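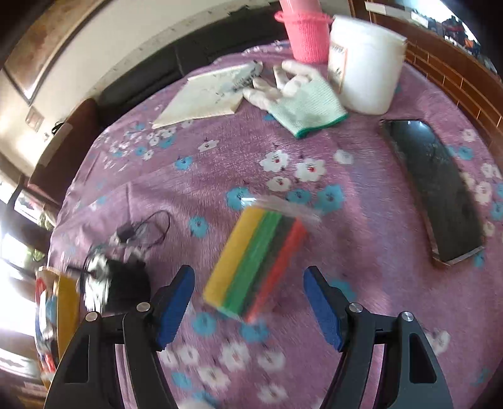

Gripper 2, sponge pack between the pads.

November, morning. Hand grippers, upkeep.

Gripper 2 came back from Clumulthorpe with play in the left finger. Pulled both linkages, cleaned the pivots, put a drop of the Guérin light oil on each and ran the screws back in by hand before using the driver. Left outer one had backed out most of a turn. Threadlocker on that one only. The others were fine and I don't want to fight them next time.

Pads: wiped with alcohol, left ten minutes. The right pad has a shiny patch near the tip where it meets the work first. Still grips. Will swap both together, never one alone, or the jaws close off center and the width reading goes wrong.

Width calibration after reassembly. Fully closed reads 200, fully open reads 1005. Before the strip-down the open value was 859, so the loose pivot was eating a good part of the travel. Halfway block gives 537 on three tries in a row. Saved to the Terance config under the old name, old file kept with "pre" on the end.

Table work next. Soft goods in film are the hard ones for us: the plastic slides before the contents do, and the fingers end up holding a pinch of bag. Close slowly until both pads touch, wait a beat, then squeeze. Same with flat packets, where it helps to come in across the short side. 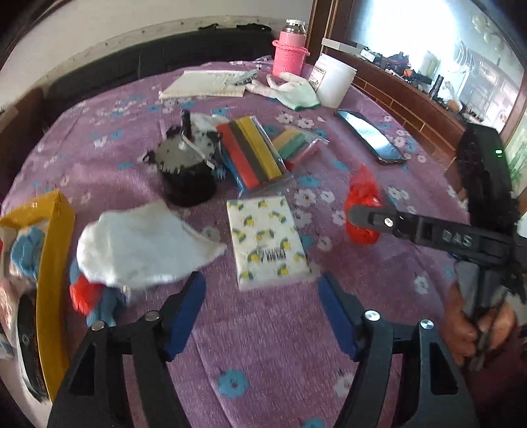

Sandrine Marty disagrees with me on the threadlocker. She would put it on all the pivots, the low-strength kind, and check them every week with a paint mark across the head so a turned screw shows right away. She also asked that the open value be written down at the start of each session, before anyone touches the config.

Fine with the paint marks, did those before lunch. Still want to leave the other pivots dry until the new screws come from Perkenance.

To do:
Order pads, two pairs.
Redo the closed reading once the new pads are on.
Ask Danylo Palamarchuk where the small torque driver went.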